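Towels stiff and losing absorbency after move to hard water area

Home Help Board > Laundry and Fabric Care
Posted 2021-09-06

Stamatia Kalogeropoulos
We moved from Grurnville to Ukindale in July. Same machine, same detergent, same towels, 100% cotton. After a month of washing they are stiff along the hems and water beads on them for a second or two before soaking in. The utility lists hardness at 155 mg/L as calcium carbonate. I wash at 104 °F with the full dose on the box and use softener every load. Do I need a water softener, or is this a detergent problem?

2 replies

Pantelis Theodorakopoulos
Stop the fabric softener first. It leaves a film on the cotton, and beading is the usual sign of it. 155 mg/L is moderately hard to hard depending on whose table you use, and a whole-house unit is hard to justify for towels alone.

Strip one towel as a test before doing the lot. Hot wash, no detergent, half a cup of washing soda, then a second wash with the normal dose and an extra rinse. 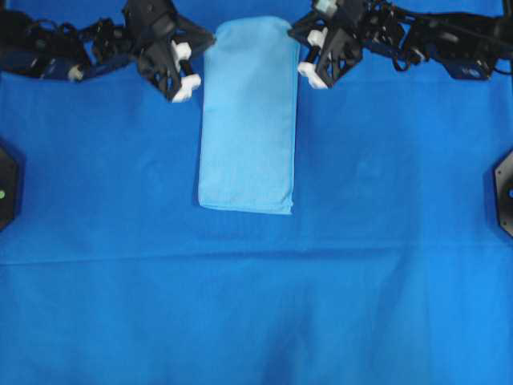 Tumble drying matters almost as much as the wash. Use medium heat and take the towels out as soon as the cycle ends — overdrying makes cotton harsh whatever the water is like. Shake each one hard before it goes in. Soft creases and a slightly fuzzy surface, as on the pale blue towel folded on the darker cloth, are fine and do not need pressing out. An iron flattens the loops. Line drying in still air will give you stiff towels even in soft water.

Deligiannis
vinegar in the rinse. 70 ml, did it for years with a Lement top loader. dont mix it with bleach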